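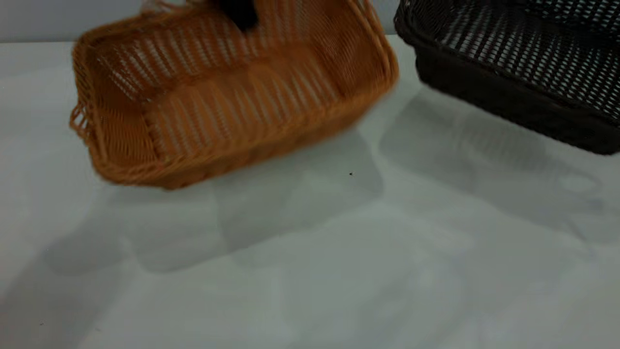
July — baskets, second round

Start 7 am, Azadeh in by half past. Coffee machine still broken.

Picking up from last time: we need to settle on one basket for the small-parts shelves before the Kinden order goes in. Two left in the running, the orange-tan one and the dark brown one. Both rectangular, both woven. Everything else is back in the box for return, dont unpack it again please.

Orange: open weave, thin strands, short gaps. You can see daylight through it. Nice color, goes with the shelf fronts. Rim is thicker and rolled, a bit darker than the rest. Small stuff is going to go right through those slits, so no loose screws, no pen caps, none of the little Zamani clips. OK for cloths, cable bundles, gloves.

Dark brown: tighter weave, regular little rectangular openings, more of a grid. Very dark, close to black. Hard to see whats in the bottom of it on the low shelf under the window, tried it with the grey clips and had to tip it out to find them. Might need a light liner anyway so maybe the color stops mattering.

Load test, orange one first
- 700 g of rags, lifted by the long side. fine
- same again lifted by the short end. Sags some in the middle, comes back when you set it down
- 100 g of clips in a paper tray inside. No losses
- 100 g of clips with no tray. Lost 3 on the floor, found two, stopped there

Dark one, same order
- rags fine both ways, less sag
- clips in tray, fine
- clips no tray: none through, but several wedged in the openings and a pain to pick out. Tweezers.

So niether is good for clips without something in the bottom. Azadeh says use the Selora felt, we have most of a roll left over from the drawer job. Cut one piece to try, came out too long, trimmed it, now its a hair short at the rounded corners on the orange one. Make a card template first next time. Template goes in the flat file under B, not on the bench where it gets used for notes.

Labels. The stick-on kind wont hold on either weave, not enough surface. Tried tying a tag through the rim. On the orange the rim is thick so you have to go under it, through the weave. Works, tag hangs crooked. On the dark one the string went through easy but the tag disappears unless its white. Use white tags for both and be done.

Shelf fit: the orange one goes in lengthwise with about two fingers to spare. Have not checked the dark one on the top shelf yet — the Hoturis spools are still up there. Somebody move them.

Azadeh prefers the dark for the whole wall. I'd split it: orange up high for cloths and gloves, dark with felt for parts at waist height and nothing woven on the low shelf at all. Put plain bins down there. We did not agree. She has a point that if they're all the same nobody has to think about which goes back where.

To do
- card template for felt
- white tags, more string
- clear spools off top shelf, check dark one for fit
- ask Kinden if they do the tighter weave in the lighter color
- sweep for that third clip

Stopped 11:40, lunch. Felt scraps are in the drawer by the sink, keep them.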